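How to plan a week of vegetable suppers

Start with what is already in the house. Check the fridge drawer and the bottom of the cupboard, and write down anything that needs eating by tomorrow.

Pick four suppers and leave the other nights for leftovers. Write the list by vegetable, then go round the shop once.
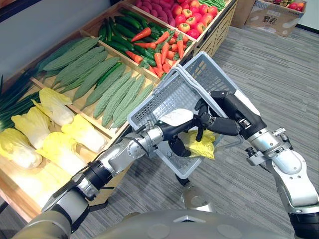 Choosing what keeps

Potatoes and carrots will last the week. Tomatoes should stay out of the fridge. Green beans go limp first, so cook them in the first couple of days. 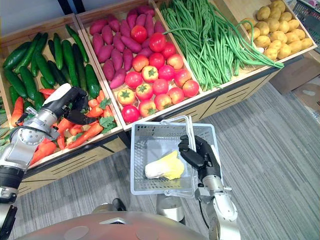
Carrots, tomatoes, green beans and potatoes in their bins.

Take the leafy tops off carrots when you get home. Keep potatoes in a paper bag, away from onions and out of the light. 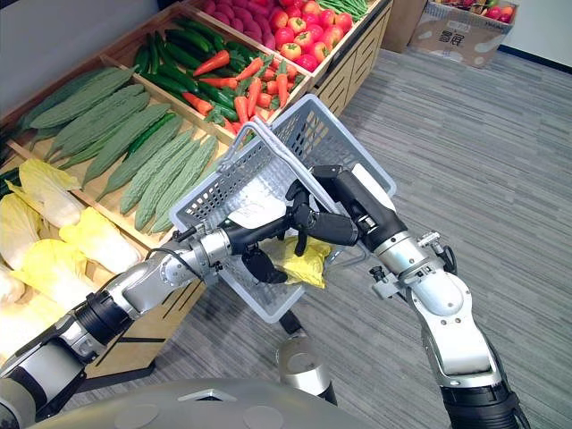 A tray of roasted roots does for two meals. Have it hot with sausages, then turn what is left into soup with stock and a spoonful of Segura paprika. Soup keeps for up to 5 days in the fridge.

Leeks need slicing lengthways and rinsing well, as grit sits between the layers. Cook them slowly in butter with the lid on.

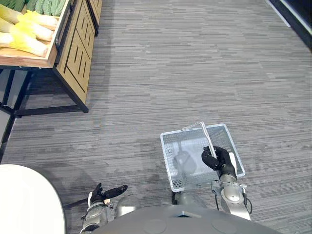 Macarena Benítez wrote from Treldale to say she freezes her leeks sliced and raw, and puts them straight into the pan.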